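Dolinier Hand Grippers: our review after a winter of sorting and packing

I run the packing room at Tuhiwai, where we put together repair kits for garden pumps, and we have been using a pair of Dolinier hand grippers since January. You hold one in your hand and work it like a big, chunky pair of tongs, and what it records goes off to teach the robot arm we have on order. So this is a review of a tool, but I can't talk about it without talking about my people too, and I hope you'll bear with me!

First the tool. It feels solid, the rubber pads hold a small part nicely, and in 11 weeks we haven't had to replace anything. It is heavier than I'd like. Khrystyna-Mariia Kovalchuk, who has been packing here longer than I have, did 400 runs in her first stretch and asked for a wrist rest by the end of it, and I bought 2. Setup took most of an afternoon, and the manual is thin on the subject of lids and hinges - a pity, as lids are most of what we do.

Now the people part. Everyone was nervous, me included. What has changed so far is the shape of the day: mornings are for orders, and after lunch we take turns with the grippers, 150 runs to a shift. Ebuka Chukwu used to dread the box work and now teaches the newer folks how to do it slowly and cleanly, and he got a raise for it. I've put in writing that the arm takes over the night batch and no day jobs, and I'd urge any other manager to do that before the crates arrive.

Four stars from me, and I'll add a note here once the arm is in and we've had a month or so with it. 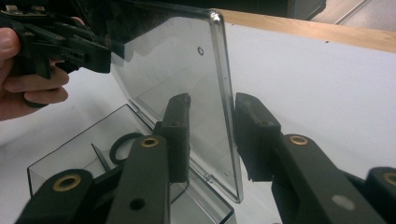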